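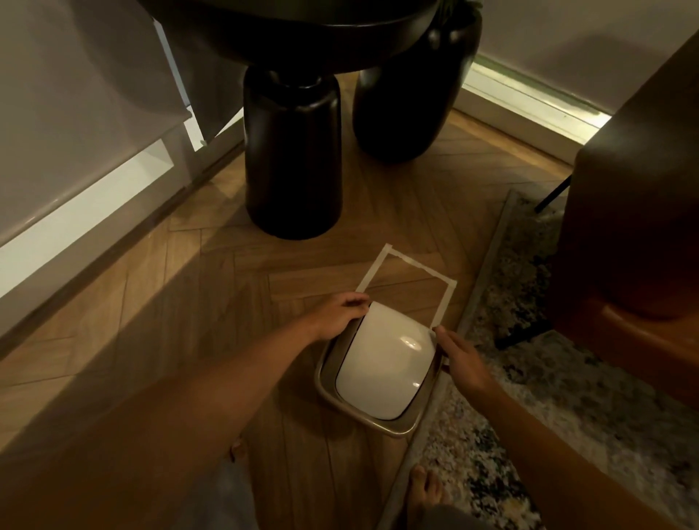

Call for participants: home recording of object placement for robot learning

Relleo is recruiting 40 adults to record short household tasks at home. The recordings are used to train and test placement policies for a two-armed mobile robot. The study is run by Golshifteh Kordestani and Tharindu Sarkar under the Ivimia project.

Background

In our first round, participants set household objects down wherever they liked. Policies trained on those recordings learned to grasp well but placed poorly, because the target position could not be recovered from the video. In the second round we marked each target on the floor with masking tape. With 155 taped recordings added to the training set, median placement error on our test objects fell by nearly half. Error in rotation improved much less, and we do not yet know why. The new round is meant to find out.

What you will do

You will tape a rectangle on a hard floor, close to the footprint of the object. You then pick the object up with both hands, move it to the rectangle and set it down, wearing a head-mounted camera throughout. Each placement is repeated from several starting positions and at several angles to the tape. Small errors in the outline are acceptable - we measure the tape as laid, and uneven corners do not affect the result.
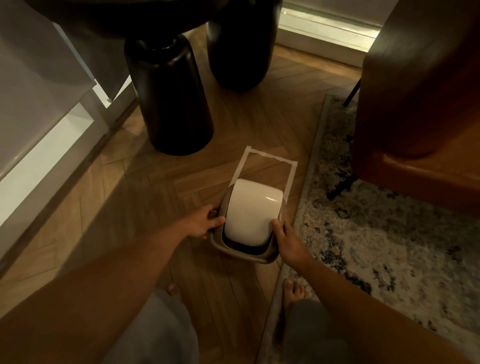

Two-handed placement at a taped target, head camera view.

Leave furniture where it normally stands. Ordinary room lighting is fine, including low light. Failed placements should be kept in the recording and not repeated.

Who can take part

- Age 18 or over, with full use of both hands
- Able to lift and carry a small household object without discomfort
- At least one room with wood, tile or laminate flooring
- Consent from everyone else in the home, who must stay out of view during recording

No technical experience is needed. We lend the camera and supply the tape. Participants in Sesberg can collect the equipment from our office; all others receive it by mail.

Time and payment

The full set is 246 placements, spread over as many sessions as you like within four weeks. Payment is made per accepted session, with a completion bonus after the last upload. Recording ends in December.

Data handling

Video is stored without your name or address. Audio is removed before upload. You may withdraw your recordings at any time before the data set is frozen, and you keep payment for sessions already accepted.

To apply, send your age, floor type and available hours to Prasanna Hettiarachchi, participant coordinator, by 2022-08-06.

Contact | © Relleo | Back to top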